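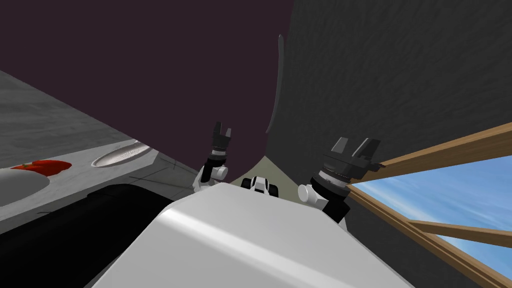

# 第三讲 讲义：十二个音为什么凑不齐

2023年12月

先说两件杂事。教室还是 Grunasgate 楼里那间有两架琴的，请走侧门。上回发的作业有人用铅笔写得特别淡，我眼睛实在吃不消，拜托换支黑一点的笔！

这一讲讲调律。我自己第一次听说“钢琴上每个五度都是不准的”时候，整个人是懵的。我弹了那么多年琴，考过级，伴过合唱，怎么就没人提过呢？后来自己拿扳手去拧弦轴，拧了一个下午，才明白这话是什么意思。所以今天的讲义我尽量按我当时犯糊涂的顺序来写，公式有一些，初中数学够用，对数那一小段看不懂可以先跳过去。

## 一、先把“准”说清楚

两个音一起响，听着融不融，跟它们频率的比有很大关系。比值简单，融得好；比值复杂，就毛糙。这门课里反复要用的有下面几个，请背下来（真的要背，后面全靠它们）：

| 音程 | 频率比 | 音分 |
|---|---|---|
| 八度 | 2:1 | 1200 |
| 纯五度 | 3:2 | 701.96 |
| 纯四度 | 4:3 | 498.04 |
| 纯大三度 | 5:4 | 386.31 |
| 纯小三度 | 6:5 | 315.64 |

音分是什么？把八度切成1200份，每份一个音分，切的时候按“比值相等”来切。换算公式：

音分 = 1200 × log₂(f₂ / f₁)

用音分的好处是可以直接加减。频率比要相乘，音分相加就行，五度加四度等于八度，701.96加498.04，正好1200，你们自己按一下计算器。

那“融”在耳朵里到底是什么感觉呢？关键词是**拍音**。弦振动的时候不光有基音，上面还叠着一串泛音，频率大致是基音的两倍、三倍、四倍……假如我弹一个220赫兹的la，再弹一个330赫兹的mi，la的第三泛音是660，mi的第二泛音也是660，撞在一起严丝合缝，声音很静，像一块平的水面。要是mi稍低一点，变成329.63，它的第二泛音就成了659.26，跟660差了0.74，于是你会听到声音在那儿慢慢地鼓一下、缩一下，一秒不到一次。

这种鼓缩就是拍音。调律师听的就是它。很多人以为调律师耳朵里住着一个标准音高，听一声就知道差多少，其实大部分时候他们在听两个音之间的“摇”，摇得快还是慢。这个本事跟绝对音感没什么关系，我就没有绝对音感，照样能调（调得慢而已）。

**随堂练习一**：两人一组，一人弹，一人听。先弹五度，再弹大三度，闭着眼睛，专门去听高处那层细细的声音。大三度的拍音比五度快很多，中央C和上方的E在现代钢琴上每秒要摇十次出头，听起来像一层沙沙的颤。第一次听不到很正常，把琴弹轻一点，按住别放，等音头过去再听。

## 二、一圈五度绕不回来

好，现在来调琴。手里没有任何仪器，只有耳朵。八度最好调，其次是五度，那就从C开始，一路往上调纯五度：

C—G—D—A—E—B—♯F—♯C—♯G—♯D—♯A—♯E—♯B

数一数，一共走了十二步。键盘上♯B和C是同一个键，照理说，走十二个五度以后应该刚好升高七个八度，回到C。

算一下吧：

- 十二个纯五度：(3/2)¹² = 129.746……
- 七个八度：2⁷ = 128

没对上。绕了一大圈，终点比起点高出来一点点，高出23.46个音分，将近四分之一个半音。这一小截有个名字，在中文书里常叫“古代音差”，也叫毕达哥拉斯音差。叫什么无所谓，考试写哪个我都给分。

有同学会问，是不是我们运气不好，再多走几步就能对上？很可惜，永远对不上。3的多少次方都是奇数，2的多少次方都是偶数（零次方不算），奇数等于偶数这种事等不来的。这个证明只有一句话，我特别喜欢，每年讲到这里都忍不住多说两遍！

能做的只有找“差得比较少”的地方停下来。走五步停，差得挺多，但已经能得到一个五声音阶；走七步停，得到七声音阶；走十二步停，差23.46音分；再往后，走五十三步，差得就极小了，三个半音分多一点。不过五十三个键的键盘谁愿意弹呢？历史上还真有人做过类似的东西，图书馆那本乐器图录里有几页，感兴趣的自己去翻，借出来记得还。

### 顺便说三分损益

中国这边走的路子很像。先秦文献里已经有完整的算法了，拿一个数开头，轮流“益一”和“损一”，乘三分之四，或者乘三分之二。从81起算：

- 宫：81
- 徵：81 × 2/3 = 54
- 商：54 × 4/3 = 72
- 羽：72 × 2/3 = 48
- 角：48 × 4/3 = 64

注意！这里的数是**长度**，长度越长音越低，所以跟频率比是反着的。去年有三分之一的卷子在这儿栽了，把宫写成最高音。另外，《管子》里的写法是先益后损，算出来徵是108，羽是96，在宫的下方，音级是一样的，高低八度不同。两种都可以写，但是一道题里请只用一种，别算到一半换过去。

为什么挑81开头？因为要连除四次3，81刚好是3的四次方，一路都是整数。古人算得很舒服，到第五步再往下，64除以3，就除不尽了。要继续算到十二律，得换个大得多的起始数。用3的十一次方，也就是177147，就能一直整到底。

而算到第十二步以后，同样绕不回黄钟。汉代有人不甘心，继续往下算，一直推到六十律；南北朝又有人推到三百六十律。我每次看到那张表都觉得，古人做起题来真是不要命。明代有一位宗室子弟换了思路，干脆从结果倒推，开方，把八度均匀地拆成十二份，拿算盘把2的十二次方根开到了二十多位。这个我们第五节再接着说。

## 三、三度的麻烦

五度绕不回来只是第一层麻烦。第二层麻烦是三度。

从C往上走四个纯五度到E（C—G—D—A—E），再降两个八度，拿到的这个E跟C的比是81:64。而前面表里的纯大三度是5:4，通分一下是80:64。

81和80，就差那么一个。换成音分是21.51，叫“普通音差”，英文是 syntonic comma。请把它跟上一节的23.46分开记，这两个数长得很像，来路完全不同：

- 23.46：十二个五度和七个八度之间的差；
- 21.51：四个五度（减两个八度）和一个纯大三度之间的差。

所以你要五度全纯，大三度就是407.8音分，比纯的宽了一大截，响起来又亮又紧。中世纪音乐里三度多半当作不太稳定的音程来用，句子结束的地方停在五度和八度上，这样的三度放在中间，反倒有一股往外顶的劲儿，很有味道。单旋律也喜欢它，因为半音窄，导音往上贴得近，拉小提琴的同学应该深有体会。

可是到了十五、十六世纪，大家越来越喜欢三和弦，喜欢把三度摆在很显眼的地方，一停就停好几拍。这时候管风琴上那种407.8的三度就让人坐不住了，管风琴的音又不衰减，按着不放它能一直吵下去。

合唱队没有这个问题吗？也有，只是藏得比较巧。无伴奏合唱会自己往纯三度上靠，每个和弦都唱得很融，代价是整体音高会漂。练习册第十二页那条I—VI—II—V—I的进行，要是每个和弦都唱纯，共同音又都保持不动，唱完一轮就低了一个普通音差。唱五轮，低了一个半音。我带过的合唱队唱完一首无伴奏，回琴上一对，掉了，大家互相看，都觉得是别人唱低了。里面当然有气息的问题，但有时候真的可以怪数学。

## 四、中庸全音律和那只狼

既然四个五度堆起来宽了21.51，那把每个五度都收窄四分之一，三度不就纯了？没错，就是这么简单粗暴。21.51除以四是5.38，701.96减掉它，得696.58。这就是**四分之一音差中庸全音律**，名字长，原理短。

为什么叫“中庸全音”？纯律里的全音有大小两种，9:8和10:9，中庸律把它们拉平了，C到D和D到E一样宽，正好是大三度的一半。

弹出来什么效果呢？C大调、F大调、G大调、D大调，三和弦甜得不得了，五度稍稍有点软，但三度静得像没有拍音（理论上就是没有）。我第一次在这种律上弹一个普普通通的C大三和弦，愣在那儿按了好久没舍得放。

然后我手贱，弹了一个♭A大三和弦。

那个声音……怎么形容呢，像有人把两台收音机放在一起。原因很好算：十一个五度都收窄了，每个696.58，加起来7662.4。整圈是8400（七个八度），剩给最后那个五度的是737.6。比纯五度宽了三十五个多音分。它嚎起来太难听，所以叫“狼五度”，习惯上藏在♯G和♭E之间，因为大家最少用到那儿。

严格说♯G到♭E不是五度，是减六度，键盘上看着像五度罢了。在中庸律里♯G和♭A是两个不同的音，♭A更高，一个键没法同时当两个用。有些老键盘乐器把黑键前后劈成两半，前半截一个音，后半截另一个音。Grostum 工坊给我们系做的那台小羽管键琴就是这么处理的，♯G和♯D两个键是分开的，弹快了手指容易蹭错，上回音乐会我就蹭了，录音里听得清清楚楚，请大家不要去找那段录音。

### 收多少，可以商量

收四分之一只是一种选择。收六分之一，五度698.37，三度略宽，狼也温和一些，十八世纪不少乐队用的接近这一路。收三分之一，小三度变纯，五度694.79，一些理论书也推荐过。

那收二分之一呢？我让上一届的同学当作业试过：五度成了691音分，大三度跌到365，比纯的还窄了整整一个音差。作为律制基本没法用，用来练耳朵倒是很好，因为五度上的拍音一下子明显了，坐在最后一排都听得见。等一下我会在琴上放一遍，给大家按顺序听三个五度：纯的、700、691。前两个差不到2个音分，大部分人要听两三遍才能分出来；第三个一出来，全班肯定皱眉头。

**随堂练习二**（写下来，下课交）：

1. 收六分之一音差时，狼五度是多少音分？写出步骤，结果保留一位小数。
2. 四分之一音差中庸律里，小三度是多少音分？跟纯小三度差多少？提示：小三度等于五度减大三度。
3. 为什么吉他的品很难做成中庸律？画个草图说明。（没有标准答案，讲得通就行。）

第三题多啰嗦一句。键盘上每个音有自己的弦，想怎么调都行。吉他的品横穿六根弦，第一品在这根弦上给你一个♯G，在那根弦上给你一个♭B，一升一降，你让它往哪边挪？鲁特琴用的是绑上去的羊肠品，可以斜着绑，也可以临时推一推，办法是有，烦也是真烦。

## 五、好律，和平均律

中庸律的问题在于偏心，近处的调特别好，远处的调完全不能去。作曲家越写越野，转调转得远，狼就拦不住了。

于是有一类折中的办法，统称“好律”（well temperament）。思路是不再让所有五度一样窄，有的收，有的不收，收的总量刚好把23.46那个古代音差消化掉，圈就合上了。常见的一种方案，收窄的五度集中在C—G—D—A和B—♯F这四个，各收四分之一个古代音差，也就是5.87，其余八个保持纯的。四个5.87加起来23.46，完事。

这样调出来，二十四个大小调都能弹，而且每个调味道不一样。C大调、F大调安静，E大调、B大调亮而紧张，♭D大调、♭G大调就有点刺了。以前的人爱写“调性性格”，什么D大调光辉、F小调哀怨，不能全当玄学看，在好律的琴上确实有物理差别。当然也别全信，几本书互相打架的地方很多，同一个调这位说天真，那位说愤怒。

有一个误会必须在这里讲掉：那两卷著名的前奏曲与赋格，中文译名叫《平均律键盘曲集》，原文标题里那个词说的是“调得好的”，并没有说“平均的”。作者本人到底用哪种律，学界吵了很久，标题页上那一串花体小圈圈都有人拿来当调律密码解读。我的态度是，可以玩，别押上全部身家。考试写“该曲集证明了十二平均律的优越”，我会扣分，先说在前头。

### 十二平均律

把八度均匀分成十二份，每份100音分，频率比是2的十二次方根，1.059463……

这么一来：

- 五度是700音分，比纯的窄1.96；
- 四度是500，比纯的宽1.96；
- 大三度是400，比纯的宽13.69；
- 小三度是300，比纯的窄15.64。

看出来了吧，五度几乎白捡，三度吃了大亏。每一个大三度都不准，而且不准得一模一样，走到哪个调都不会更好也不会更坏。我们从小听到大，耳朵早就习惯了，听纯三度反而会有人说“好像有点低”。上课做过好几次举手投票，学钢琴的同学多半选400，唱合唱的同学多半选386，学吉他的两边跑。

算法上特别省心。电子乐器给每个键编个号，A4（440赫兹）是69号，中央C是60号，任意一个键的频率：

f = 440 × 2^((n − 69) / 12)

代n等于60进去，261.63。自己验算一遍，别光看。期末会考这个公式，不提供，要背。

平均律的理论出来得很早。前面提到的那位明代宗室，十六世纪后期就算出来了，欧洲那边差不多同一时期也有人在算。但是算出来跟调出来隔着老远，纯五度是静的，一听就知道到没到；窄1.96的五度该摇多慢，全靠数秒。十九世纪的调律手册号称教平均律，后人拿当时留下的测量数据一看，调出来的还是带点好律的味道，白键多的调照旧偏温和。我个人觉得这样挺好听的。

## 六、动手：调一个八度

下半节课分组上琴。软件用 Irnard 就行，手机上装一个，关掉自动识别，选“拍音”那一页。我知道它界面丑，字还小，将就一下。先用耳朵，调完再开软件对答案，反过来做的话这节课就白上了。

准备：

- 扳手一把，止音楔两个，止音毡一条，下课前放回蓝色盒子；
- 扳手套到底再用劲，没套到底会把弦轴磨圆；
- 动作小，小到你觉得没动。新手十个有九个一下拧过头；
- 每拧一次，把键弹重一点，让弦在各个支点上松过来，不然第二天就跑了；
- 绝对不要在没确认是哪根弦的情况下拧。听着音高一点没变，手上却越来越紧，马上停，你多半拧错轴了，再拧要断弦。

步骤（先调四分之一音差中庸律，它比平均律好调，有纯三度可以靠）：

1. 用音叉定A。
2. 从A往下找F，调成纯大三度，拍音调到完全停住。
3. F—C—G—D—A这四个五度，每个都收一点点，收得一样多。先把每个调纯，再往窄里退。A是已经定好的，如果最后D—A宽了，说明前面收多了，往回匀。
4. 这一段匀好以后，剩下的全部用纯大三度推：C推E，G推B，D推♯F，A推♯C，E推♯G。
5. ♭B从D往下推，♭E从G往下推，都是纯大三度。
6. 找♯G—♭E，弹一下，听狼。听到了，恭喜。

第3步最磨人。我第一次在这一步上耗了四十多分钟，匀来匀去，最后发现是止音毡没塞好，旁边一根弦一直在跟着响。所以哪里怪怪的，先查毡子。

调平均律那组稍微不一样，没有纯三度可依，得看大三度拍音是不是顺着音高一点一点变快。F—A、♭G—♭B、G—B这样一路往上弹，拍音应该像慢慢拧开水龙头，均匀地快起来。哪一个突然慢了或者窜了，就回去查那两个音牵连的五度。

再提醒一句，真钢琴的弦有硬度，泛音比整数倍高那么一点，越往上偏得越多。所以调律师会把高音区再拉高些，低音区再压低些，八度实际上比1200略宽。各位用软件对答案，高音区发现“全都偏高”，先别急着改，很可能那就是对的。小琴弦短，这种现象尤其厉害，我们教室靠窗那架就是。

## 七、作业和听力材料

书面作业，下下次课交：

- 用表格列出十二平均律、四分之一音差中庸律和第五节那种好律里，从C出发的十二个音各是多少音分，保留整数。中庸律请用♭E、♭B、♯F、♯C、♯G。
- 任选一首你正在练的曲子，找出和弦根音走得最远的一处，说说它放在中庸律里会怎样。三百字左右，别写成作文，我要看到音名和数字。
- 选做：证明任意多个纯大三度（5:4）也回不到八度。仿照第二节那个奇偶的证明，一句话就够。

听力材料放在课程页 Koubek 文件夹里，11月传的那一批文件名有错，已经换过了，请重新下载。同一段前奏录了三种律，没有标注哪个是哪个，先听再猜，猜完写在作业背面，猜错不扣分。建议用耳机，手机外放基本听不出三度的差别。

下一讲讲管风琴的音栓，里面有几个音栓本身就按纯五度和纯大三度发声，叠在平均律的和弦上会打架，可以提前想想为什么大家还是这么用。请带上今天的音分表。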